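3.2 Construction of the workcell

The Mutley workcell was built in a shared workshop by two members, Géza Magyar and Abhishek Upadhyay, between December and January 2026. All fabrication was carried out with hand tools and one drill press. The two arms are fastened with screws and brackets to a black aluminum front rail, so that either can be removed for repair without disturbing the tabletop.
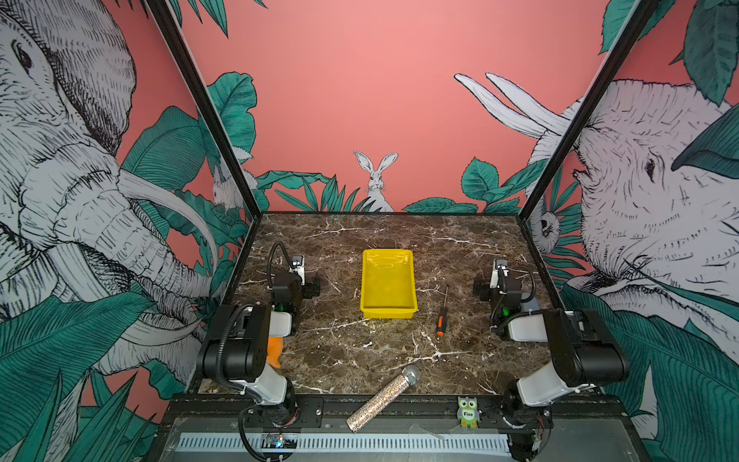 Figure 3. The workcell with both arms mounted and a yellow tray on the marble tabletop.

Alignment of the bases proved to be the slowest stage of the build. Each base was levelled separately, then checked against the other by bringing both grippers to a common point – a procedure repeated 40 times before the settings were accepted. The painted panels on three sides were kept throughout the trials reported in Section 4, and the colour of the walls was not altered between sessions.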